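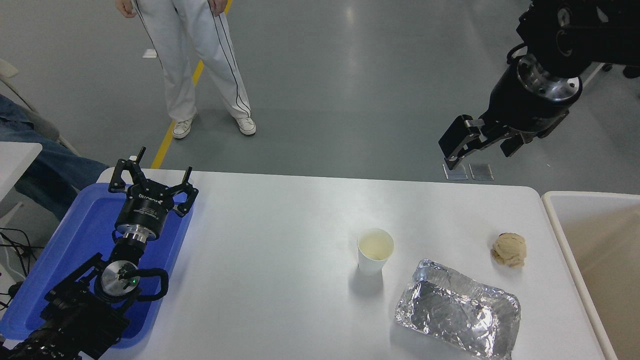
Hovau 3064 table, white top, with blue plastic tray at left. Cup and foil tray not supplied.

Hovau 3064 Utility Table
Supplied by Hashmi

The Hovau 3064 is a fixed-height table for prep rooms, packing areas and light bench work. The top is a plain white rectangle with rounded corners. Colour is white only; grey has been discontinued.

Item code: 3064
Top finish: white
Corners: rounded
Supplied: flat, legs unattached
Assembly: 2 people
Warranty: 2 years, frame and top

Food and packing use

The top can take paper cups, foil trays and similar disposables directly. Hot foil containers must go on a trivet or folded cloth. Dough and batter should be lifted off with a plastic scraper before wiping down; metal scrapers will mark the finish and are not covered by warranty. Spilt drinks should be wiped up the same day - tea and turmeric are the usual causes of permanent staining.

Crimped foil edges can scratch. Lift foil trays to move them.

Blue tray

The Jiment tray is blue plastic, shallow, with a raised rim. It is sold separately and is not fixed to the table. Hand wash in warm water and dry flat. The tray should sit fully on the top when carrying a load. If it overhangs the edge, slide it in before adding weight.
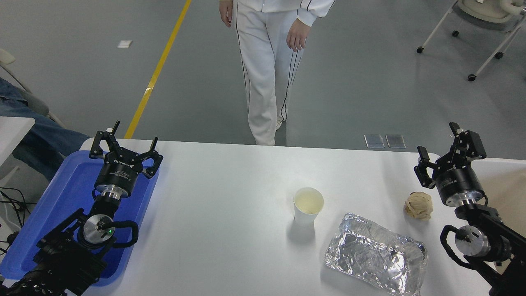
Cleaning

Neutral detergent and a damp cloth for daily use. Do not use bleach, solvent or abrasive cream. Rinse and dry after cleaning, including the underside of the edge.

Spare parts

Leg sets, levelling feet and fixing kits are kept in stock under the Bustness parts range. Quote item code 3064 when ordering. Replacement tops are made to order and leave the warehouse on a Monday.

The original assembly sheet applies to serial numbers up to 3000. Later tables use a different leg bracket and the two are not interchangeable. Check the label under the top before ordering legs.

Technical enquiries: Emmett Blackwood, Hashmi parts desk.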